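List archive | Threads | Authors | Search | Log in

Subject: Re: Front room: coats, lights and the glass wall
From: Lempi Lahtinen
Date: 30 December 2025

4 min read | 2 replies | 0 shares
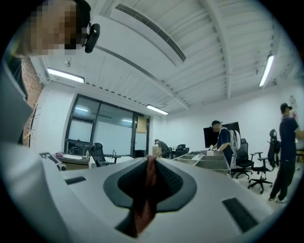 1. COATS

Agustina, I'll take your points in the order you sent them. Your message is quoted below for people who joined the list after it went out.

> From: Agustina Urrutia
> To: room users list
>
> Hi all. Before we sign for another year I would like
> to settle what we are doing with the front room. My
> questions:
>
> a) Do we keep the coat rack by the brick or put hooks
> on the wall? People have complained both ways.
> b) The fluorescent lights. Soledad finds them harsh
> for reading. Can we change them or are they the
> landlord's?
> c) The vent hums. Is that just me?
> d) Can we put something on the glass so the two rooms
> can be used at the same time?
>
> Please answer before the January meeting and not at it.
>
> Agustina

I would keep the rack. It has plenty of arms and it stands well against the brick. The complaint I hear is that it leans when all the heavy coats go on one side, and we can fix that by spreading them out. Hooks would mean drilling into brick, and Renato asked the landlord about that last year and got a no. The white walls are a different matter, but then the coats end up across the room from where people want them.

If the group still wants hooks, Mandley sells a freestanding rail for $50. I haven't seen one in person. Bags should go under the tables either way. Hung on the rack they pull it over.

2. LIGHTS

The fixtures belong to the landlord. The tubes are ours to replace, it's in the lease on page 17. I would like to try a warmer tube in the fixture nearest the far wall first and leave the others as they are for a couple of weeks. If Soledad can stand to read under it, we do the rest. Jorkik carries them and will take back unopened ones.

Please don't hang anything from the beams. We had paper lanterns up there for one evening and it took longer to get the string off than it did to put up. The same goes for the small round fixture on the ceiling. Leave it clear.

3. THE VENT

It isn't just you. The long grille hums when the fan is on the high setting and mostly stops on low. Milagros Sepúlveda thinks there is dust on the slats — I think a screw is loose in the duct. We can find out with one ladder and one vacuum cleaner. I'm willing to hold the ladder.

The request number with the building office is 656, in case anyone wants to call and add their name to it. I've called twice.

4. THE GLASS

I'm against covering all of it. The white ceiling and the glass are what make that room feel bigger than it is, and I like being able to tell whether the next room is in use without opening the door. What I would go along with is frosted film on the lower panes only. Plasex makes one that peels off without glue. Renato has a sample and can bring it to the meeting.

The door section stays clear, and so does the exit sign over it. No film, no posters, no coats on the handle. I know that sounds fussy, but a scarf was left on it for most of the fall.

The beige board to the right of the glass could carry the room schedule if we agree on who updates it. I did it last year and would like somebody else to have a turn.

5. WHAT I NEED FROM PEOPLE

A yes or no on the warmer tube, and a yes or no on film for the lower panes. Reply to the list, please, so I don't have to forward things. The rack can wait for the meeting — if anyone has strong feelings about hooks, come prepared to say where they would go.

Renato, can you also bring the short ladder back? It was in your van.

Lempi

2 replies | 0 shares
Previous in thread | Next in thread | Back to index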